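Lehrbücher › Robotik und Automatisierung › Software für Manipulatoren › Kapitel 7

Kapitel 7
Vom Bild zum Griff: Wahrnehmung und Greifplanung in einem Regelkreis

14 Kommentare · 37 Mal geteilt

In Kapitel 6 haben wir den Arm bewegt, ohne dass er etwas von seiner Umgebung wusste. Die Zielposen standen in einer Datei, die Gegenstände lagen dort, wo wir sie hingelegt hatten, und solange niemand am Tisch rüttelte, ging alles gut. Jetzt kommt der Teil, auf den sich die meisten Studierenden freuen und auf den ich mich jedes Mal mitfreue: Der Arm bekommt eine Kamera ans Handgelenk, und die Software muss selbst herausfinden, wo sie zugreifen soll.

Das klingt nach einem kleinen Schritt, verändert aber fast jede Zeile, die wir bisher geschrieben haben. Eine Pose ist ab jetzt eine Schätzung. Sie trägt eine Unsicherheit mit sich, sie hat einen Zeitstempel, und sie kann veraltet sein, bevor der Planer mit seiner Arbeit fertig ist. Wer das von Anfang an in die Datentypen einbaut (und später dankbar ist, es getan zu haben!), spart sich die halbe Fehlersuche. In der Bibliothek Sellar, mit der wir in diesem Buch durchgehend arbeiten, gibt es dafür den Typ StampedPose. Er enthält neben Lage und Orientierung eine Kovarianzmatrix und den Namen des Koordinatensystems, auf das sich alles bezieht. Lassen Sie dieses Feld niemals leer. Die Vorgabe »base« ist bequem und führt in der Handgelenkkamera zu Griffen, die einen halben Meter neben dem Tisch landen.

7.1 Was Sie am Ende können

Nach diesem Kapitel können Sie eine Hand-Auge-Kalibrierung durchführen und ihre Güte beurteilen. Sie können aus einem Farbbild und einer Tiefenkarte einzelne Gegenstände heraustrennen, für jeden davon Griffkandidaten erzeugen und diese nach Erreichbarkeit sortieren. Und Sie schreiben einen Regler, der die letzten Zentimeter der Annäherung an laufend neuen Messungen ausrichtet. Vorausgesetzt werden homogene Transformationen (Kapitel 2), inverse Kinematik (Kapitel 4) und etwas Geduld mit Schwellenwerten.

Wer Kapitel 5 übersprungen hat, sollte wenigstens den Abschnitt über Zeitstempel nachholen. Ljubomirs Gesetz, wie es in unserem Labor heißt, geht auf Ľubomír Vaněk zurück, der die Übungen zu dieser Vorlesung aufgebaut hat: Jeder Fehler in der Kalibrierung ist zunächst ein Fehler in der Uhr. Er hat damit öfter recht, als mir lieb ist.

7.2 Ein durchgehendes Beispiel

Das Beispielprojekt heißt Tendale und begleitet uns bis Kapitel 9. Die Aufgabe: Ein Arm mit Zweifingergreifer soll Handwerkzeug von einer Tischplatte aufnehmen und geordnet ablegen. Zdeňka Koubek und Vendula Tóth haben dafür einen Übungsdatensatz mit 600 Aufnahmen zusammengestellt, alle aus der Sicht der Handgelenkkamera. Davon sind 401 zum Einstellen der Segmentierung vorgesehen und 99 zur Auswahl der Parameter; den Rest rühren Sie bitte bis zur Abschlussübung nicht an. Ja, die Versuchung ist groß.

Warum gerade Werkzeug? Ein Würfel ist schnell gegriffen. Man sucht zwei parallele Flächen, fährt von oben heran und schließt die Finger. Bei einem Werkzeug mit schwerem Kopf und langem Griff stellt sich sofort die Frage, wo der Schwerpunkt liegt. Glänzendes Metall hinterlässt Löcher in der Tiefenkarte, schwarzer Gummi schluckt das Licht, und ein gemusterter Untergrund bringt jede Segmentierung ins Schwitzen, die sich allein auf Farbkanten verlässt. Genau deshalb lernt man an solchen Szenen so viel.

Die Verarbeitung läuft in drei Stufen, die wir zunächst getrennt betrachten und in Abschnitt 7.6 zusammenführen. Die erste Stufe schätzt die Tischebene und entfernt alles, was darunter oder weit dahinter liegt. Die zweite zerlegt den Rest in zusammenhängende Gebiete und passt jedem Gebiet eine Hauptachse an. Die dritte schlägt quer zu dieser Achse Griffe vor und wirft diejenigen weg, bei denen ein Finger mit einem Nachbarn zusammenstoßen würde.

Die Reihenfolge ist übrigens verhandelbar. Im Planer Wulen, den Rozália Šindelář für ihre Abschlussarbeit geschrieben hat, werden die Griffe zuerst erzeugt und die Gegenstände erst danach getrennt. Das kostet Rechenzeit, verzeiht aber Fehler in der Segmentierung erstaunlich gut – ein schöner Beleg dafür, dass man eine Architektur nicht für naturgegeben halten sollte. Aufgabe 7.11 vergleicht beide Varianten.

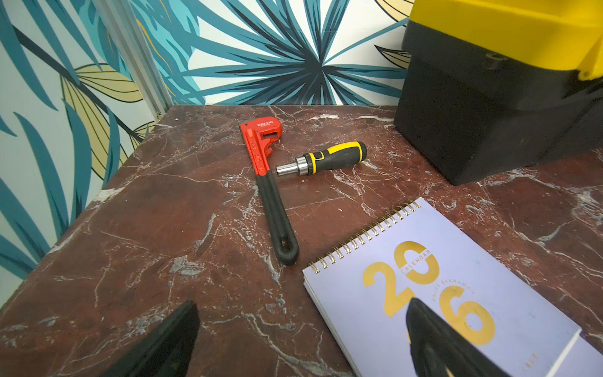
Für die Bewertung der Kandidaten brauchen wir eine Kostenfunktion. Wir beginnen mit der einfachsten, die noch brauchbare Ergebnisse liefert:

K = a · d + b · w + c · h

Darin ist d der Abstand des Griffpunkts vom geschätzten Schwerpunkt, w der Winkel zwischen der Schließrichtung und der kurzen Achse des Gegenstands und h ein Strafterm für fehlenden Freiraum neben den Fingern. Die Gewichte a, b und c stellen Sie zunächst von Hand ein. Das ist altmodisch, ich weiß, aber man bekommt dabei ein Gespür dafür, welcher Term die Entscheidung trägt. Setzen Sie einmal c auf null und sehen Sie sich an, welche Griffe plötzlich vorne liegen!

Ein Hinweis zum Schwerpunkt: Aus der sichtbaren Oberfläche allein lässt er sich nicht bestimmen. Der Flächenmittelpunkt des Gebiets ist nur ein Ersatz, und bei ungleich verteilter Masse ein schlechter. Wir führen deshalb in Abschnitt 7.5 eine Korrektur ein, die nach dem Anheben das gemessene Drehmoment am Handgelenk auswertet und den Griffpunkt für den nächsten Versuch verschiebt.

7.3 Vorbereitung der Übungsumgebung

Installieren Sie Sellar mit dem Zusatzpaket für die Wahrnehmung und spielen Sie den Datensatz in das Verzeichnis daten/tendale ein. Den Simulator Hrnčiar brauchen Sie erst ab Abschnitt 7.4. Starten Sie zur Kontrolle das Skript pruefe_ebene mit einer beliebigen Aufnahme. Es gibt die Normale der Tischebene im Kamerakoordinatensystem aus, dazu den mittleren Abstand der zugeordneten Punkte. Zeigt die Normale von der Kamera weg, ist das Vorzeichen vertauscht; die Konvention steht in Anhang B und wurde von Jarmila Skála für diese Auflage vereinheitlicht.

Noch eine Bitte, bevor es mit der Kalibrierung losgeht. Schreiben Sie jede Zwischenstufe auf die Platte: Ebene, Gebiete, Achsen, Kandidaten, Kosten. Wenn ein Griff danebengeht, wollen Sie nachsehen können, an welcher Stelle die Rechnung abgebogen ist, und zwar ohne den Arm ein zweites Mal zu bewegen. Das Format ist in Sellar bereits vorgesehen, ein Schalter beim Start genügt:

sellar run greifen --protokoll alles

Die Protokolle werden groß. Löschen Sie sie trotzdem erst, wenn Aufgabe 7.11 abgegeben ist.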